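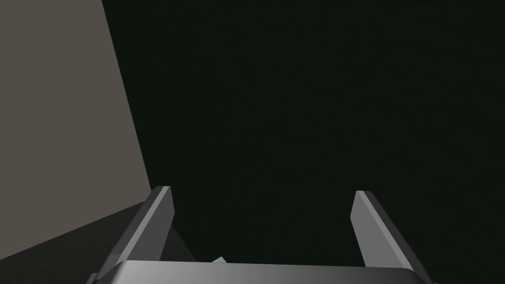
Figure 8. Simulated gripper view, fingers apart, with a tall taupe surface to the left.

Section 3: Planning what to buy for your Kernlow cell

We know it's tempting to order the arm first and sort out the rest later, but please spend an afternoon with the Pandora simulator before you sign anything. It comes with your planning license, and a wrong finger set costs far more than an afternoon!

1. Open Pandora and load your room plan.
2. Choose the two-finger gripper and open it wide, as in Figure 8.
3. Move it toward your walls and panels, and write down every spot where a fingertip comes close.
4. Try your smallest part as well as your largest — the palm can hide a small part from this view, so switch to the side view too.
5. Copy your notes to the Mussa budget sheet, one line per gripper.

Note: Leave 10 percent of the budget for spare fingers, or 12 percent if you run two shifts.

Caution: Do not order fingers from the simulator view alone. Measure the real parts first, then send the sheet to our Clundarville office for a quote.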